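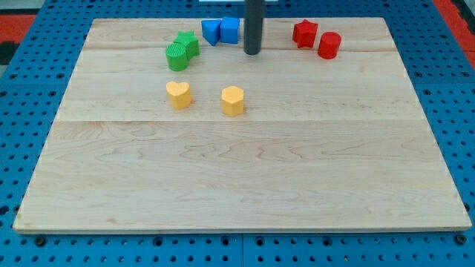
March, notebook 2, finish trials cont.

Thursday, 9:40. Second coat on the Barta panels went on last night before I left. Checked at the edges first. End grain still drinking it in, faces closed up. No drag under a dry fingertip on B1 through B4, slight drag on B5. B5 was nearest the door so I put that down to temperature until I see otherwise.

Purpose, for whoever picks this up after me: compare three clear finishes on pale maple for yellowing, water marking and ease of repair. Kuline is the waterborne, Vomard is the hardwax oil, Barta is the wiping varnish we already use on shelves. Control is bare wood sanded to the same grit. Nadège Moulin wants a recommendation before the Dremeo order is cut, so the tests are short ones. Long-term light exposure will have to run separately.

Prep. All panels planed, then 100 grit to take out planer marks, then up through the usual steps, stopping at 300. I had meant to take half the set to 500 but the first two I tried at 500 under the oil came out with thin, patchy coverage and I dropped it. Note that the panels at 500 are marked V-x on the back and should not be compared with the rest.

Raised the grain on the Kuline set with a damp rag, let dry, knocked back by hand with the last grit. Did not do this on K2 on purpose. K2 is noticeably rougher after one coat, as expected. After sanding between coats and recoating it is hard to tell from K1 by touch, but under a raking light the nibs are still there. Conclusion so far: raise the grain, it costs an hour.

Glue joints. Where two boards meet in a panel the waterborne shows a slightly darker line at the seam. Same seam under oil is fainter, under varnish about the same as oil. I think this is squeeze-out that was not fully scraped before sanding. Cut a short piece with the joint scraped back properly and will coat it with the next batch. If the line goes away it is our glue cleanup and has nothing to do with the finish.

Color. Against bare wood by the north window: Kuline closest to bare, a little cooler. Vomard warmer, brings up the wavy figure more than the other two. Barta the most amber, more than I remembered. Nadège looked at them without seeing the labels and picked Kuline for color, Vomard for feel. She does not like Barta for this job. Fine for shelves.

11:15. Water test. Wet paper towel under a glass on each panel, lifted at intervals.
Kuline: nothing at first lift. Faint ring at second lift, gone after lunch.
Vomard: ring at first lift, still visible at end of day. Rubbed out with a little oil on a white pad.
Barta: nothing at either lift.
Bare: fuzzy patch, raised grain, as you would think.

The Vomard result is worse than the supplier sheet led me to expect, but the panels have not had the full cure time. Repeat next week before holding it against them.

Coffee test not done. We were out of coffee.

14:30. Scratch and repair. Dragged the corner of a steel rule across each under hand pressure, which is not a controlled load and I would not quote it to anyone. Vomard repaired in place, blend not visible from standing height. Kuline needed sanding back to the next edge to hide the lap. Barta in between, some gloss difference left.

Consumption. Kuline came out at roughly 500 ml for the full set at three coats. Did not weigh the oil can before starting. Weigh it next time.

Open items:
Recoat B5 or throw it out. Leaning toward throwing it out.
Scraped joint sample, see above.
Ask the Kuline rep about recoat window below 60 F, the can does not say.
New white pads, these are loading up.
Check whether Dremeo wants the undersides finished. If one face only, watch for cupping on the wider panels. K4 was coated on one face and has a slight hollow across the width already, measured with the straightedge and a feeler, value on the back of the panel.

16:50. Rags laid flat outside to dry. Lids on. Fan left on low.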